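Grustville Blue Sheet Notes

README, December 2021
Kept by Aniela Witkowska. Corrections to Domenica Plattner, who will find more of them than you do.

What's in the folder

Everything to do with one blue sheet and the fold in it. If you came for a varied collection of stationery, the Auer folder is next door and has envelopes.

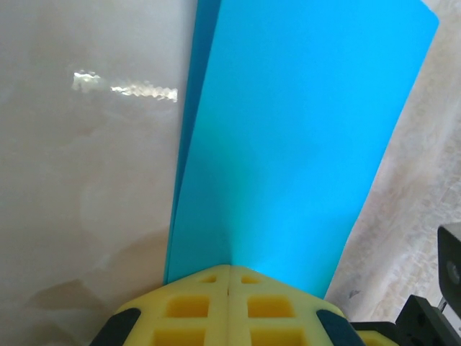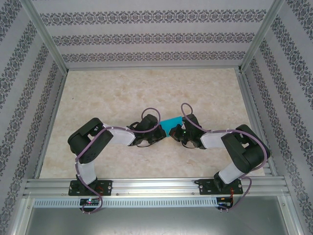
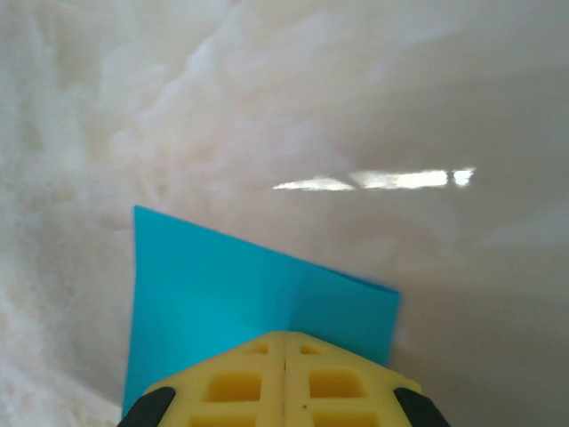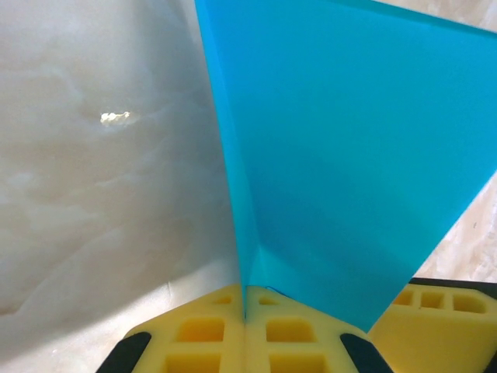 The blue sheet, three close views and one from further back (the second).

Material

Listed as "sheet, blue, flexible". Domenica wanted "cyan" and Aniela wanted "turquoise", and the correspondence on this is longer than the README. Both words turn up in the notes and mean the same colour. Please don't open a ticket.

The pale marbled surface in two of the close views picks up glare in places. It looks like something from a hotel bathroom and makes a decent background for blue, so it stays.

Folders

restance/ - pictures and nothing else
prorgate/ - written notes, one text file per sitting
old/ - don't

File names in restance/ run from 1 to 100. Only 60 have a matching note in prorgate/. The rest were going to be written up in February and then it was March.

What the notes record

fold: where the crease runs, in words. "Left of centre" is as precise as it gets.
shade: light, middling or deep, judged by eye. Blue goes darker near a fold, so say which bit you were looking at.
curve: yes or no. A sheet that is only slightly bowed counts as yes.
remarks: free text. Mostly restrained.

Known problems

Shade was judged by 3 people on 3 different monitors, one of them very orange. Treat "middling" as a shrug.

Some notes say "front" and "back" of the sheet. We never agreed which was which, and it's the same blue on both sides.

Notes written before the curve field was added have it blank. Blank doesn't mean flat - it means blank.

Use

Fine for teaching, for practising written notes, or for settling arguments about turquoise. Not much good for measuring anything, as there is no ruler in the set. Domenica has asked for a ruler.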